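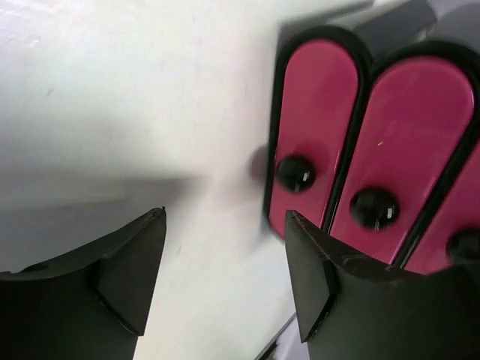
The fingertip comparison at the Tiltberg bench closed on Wednesday with 1777 logged grasp attempts, split between the Brestau two-finger set and the older Levell set it may replace. Both were run on the same arm with the same controller settings and closing speed. Force was capped at 16 newtons. The Brestau fingers are matte black with a triangular chamfer on the inner side, and the chamfer decides where contact begins. On thin parts with a raised feature, such as the pink paddles with their domed black knobs, the operator has to choose between closing on the outline and closing on the knob. We scored the two as separate grasps. Knob grasps held through the lift in 85 percent of attempts with the Brestau set. Outline grasps were less consistent and depended on the approach angle.

The wrist camera gave a second difficulty. Black fingers against black part edges leave little contrast for the tip detector, and it reported a finger position inside the part in 376 attempts. These stay in the log with a flag. Raising the exposure helped on the white surface but washed out the reflections on glossy faces, so we went back to the default value and will correct in software.

Large glossy parts were tested last. With these the question is how far down the tips can go before closing, as a grasp near the lower rounded edge tends to push the part up and out of the fingers. Pad wear matters too: grayish, chipped or worn material shows low on the right fingertip pad, and pads are now to be checked before every session.
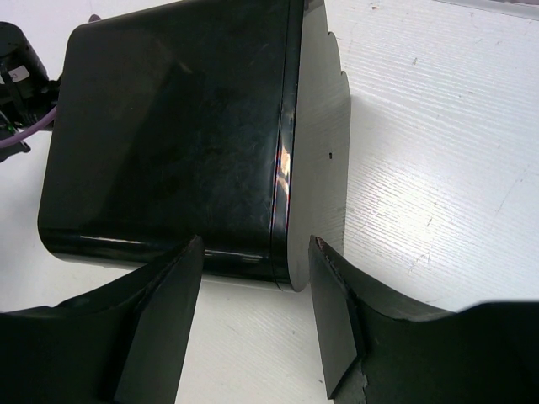

Sepúlveda disagrees with the force cap, writing that a fixed limit favors whichever finger has the softer pad, and that the comparison should be repeated with the limit set per pad material. The same note asks for the closing speed to be halved on tall parts.

Both changes are in the plan for September. The Levell set goes back on the arm first, with new pads, and the raw logs will be posted to the shared drive once the flagged attempts have been reviewed.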